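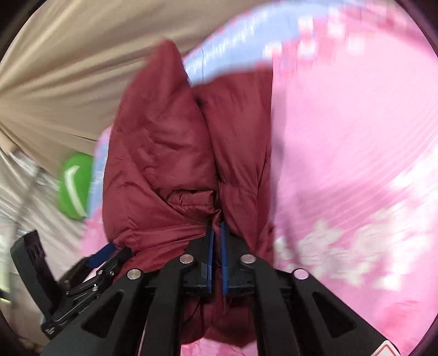 Maroon quilted puffer jacket, Ollstead winter coat stock.

Ollstead Coat and Bedding Room
Progress report to the Custammont Fund
Prepared by Geetha Achari, room coordinator
Sunday, February 4, 2018

1. Period covered

This report covers the time from the start of the grant in July to the end of January. It follows the headings in the grant letter, with one added section on storage, which took more of our time than the application said it would.

2. What the grant is for

The fund awarded us $2,000 toward the sorting, cleaning, repair and lending of winter coats and bed linen to households in Ollstead. The room is open two evenings a week and lends from October through April. Coats go out for the season and are returned in spring. Bed linen is given outright and does not come back.

The grant pays for laundry, repair supplies, shelving and hangers. It does not pay wages or rent. The rent on the room is covered by the town through June.

3. Work done since July

Sorting. All of the stock left over from last season was taken out of bags and looked at piece by piece. This was finished by the end of August. Coats were separated into adult and child sizes and then by weight. Anything with a broken main zipper went to the repair shelf. Anything with mold or a strong smell that did not come out after two washes was thrown away.

Cleaning. We had planned to send everything to the commercial laundry on Nakpan Street. The first bill showed that quilted coats were being charged at the bulky rate, the same as comforters. From September on we sent only bedding and wool coats there and washed the quilted coats in the front-loading machine at the room. It takes two coats at a time. Drying is the slow part. A puffer jacket that feels dry on the outside can still be damp in the filling, and three coats packed away too soon in September had to be washed again. The rule now is two low-heat cycles, a night on a hanger, and a squeeze at the hem and cuffs before the coat is folded.

Repair. Lakshmi Bhat ran the repair table through the fall and trained two other people to use it. Most of the work is loose thread, open seams along the quilting, and cuffs. Loose threads are checked before they are trimmed. On a quilted coat a hanging thread is sometimes only a tail left from the factory, but it can also be the end of a line of stitching that has started to run, and cutting it short makes it harder to tie off. Lakshmi wrote a half-page instruction sheet on this, which is taped to the wall over the table. A copy can be sent to the fund on request.

Small holes in nylon shells are closed with adhesive patches. We tried ironing on a fabric patch once and the shell shrank under the iron. We have not done it again.

Lending. The first coats went out on the second evening in October. Demand in October was mostly for children's coats. Adult coats moved in November after the first hard frost. Since the new year most visitors have come for bedding, in particular blankets and flat sheets. Fitted sheets are asked for less, as many people are not sure of their mattress size.

4. Storage

The application said that coats would be stored on rails. The rails were bought and put up in August, and they work for wool coats and raincoats. They do not work well for puffer jackets. The jackets take up a great deal of width, they slide off plain hangers, and the rail nearest the door could not be reached once it was full.

We changed to folding in November. The method is as follows.

Close the zipper and lay the coat face down on a flat, clean surface. We put an old bedsheet over the table first, to keep the shell from catching on the rough edge.
Fold both sleeves across the back.
Fold the sides in, and press the air out slowly from the hem upward.
Roll from the hem toward the collar. If there is a hood, turn it back over the roll to hold it.
Put the roll on the shelf with the size tag facing out.

Coats stored this way are not squeezed tight. We looked at vacuum bags and decided against them. They save more space, but the filling in several older coats came out flat and stayed in lumps after a week in the bag.

With folding, the quilted stock fits on one wall of shelves and the rails are left for everything else. The cost was one more shelving unit than planned. This is explained in section 6.

Bedding is kept on the opposite wall, in sets where we have sets. Odd pillowcases and single sheets are kept in a separate crate. We had thought that families would want matching linen, but the odd crate is emptied as quickly as the sets.

5. Records

Each coat has a sewn-in number tape. The number is written in the lending book with the size, the date out and a first name. We do not ask for proof of income or address. The fund asked whether this leads to losses. We will not know for this season until the spring returns, but last spring 13 coats did not come back. Two of those have since been handed in.

The number tapes are Cikia brand and are sewn in by hand at the neck. The iron-on kind came off in the wash.

The lending book is a paper book. The application mentioned a spreadsheet. One was set up, but it was not kept current during the busy weeks in November, and having two records that did not agree caused confusion. Lakshmi will copy the book into the spreadsheet once a month starting in February. I would ask the fund to accept the paper book as the main record for this year.

6. Spending

Spending to the end of January is within the award. The changes from the approved budget are these.

Laundry is under budget, due to washing the quilted coats at the room. The water and electricity for this are covered under the town's arrangement for the room.
Shelving is over budget by the price of one unit. The difference was taken from laundry. I wrote to the fund about this in November and received approval by email.
Repair supplies are close to budget. Zippers cost more than we allowed. A full-length separating zipper for an adult coat is the most expensive single item we buy, and we now replace the slider first where the teeth are sound.
Hangers are under budget and no more will be bought.

Receipts are in the envelope sent with the printed copy of this report. The receipt for the second order of thread is missing. I have asked the shop for a duplicate and will forward it.

7. Problems and delays

The room was closed for eight days in December when the heating failed. No stock was damaged. Appointments were moved to the following week, and one extra evening was added to make up for the lost time.

Large men's coats ran out before Christmas. A notice was put up at the library and the grocery store, and 20 coats came in, though fewer than half of them were large sizes. We still have a short waiting list. I would like to use part of the unspent hanger money to buy large coats secondhand, and I am asking for the fund's approval to do so.

The repair shelf has a backlog. Most of the coats on it need a new main zipper, which takes Lakshmi the better part of an evening for each coat. She has suggested holding one daytime session a month for zippers only. The first one will be held this month.

8. Plans to the end of the grant

February and March: lending continues on both evenings. Monthly zipper session. Spreadsheet brought up to date.

April: last lending evening, and reminder notes sent to borrowers who left a phone number.

May: coats returned, checked, washed and dried. We will wash quilted coats as they come in and not let them collect in bags, as they did last year.

June: final count, stock folded and shelved for the summer, and final report to the fund.

9. Decisions requested

Approval to move the unspent hanger money to the purchase of large coats.
Agreement that the paper lending book may stand as the main record for this season.
Confirmation of the date by which the final report is due. The grant letter gives the end of June on its first page and July 13 on its second.

Geetha Achari
Ollstead Coat and Bedding Room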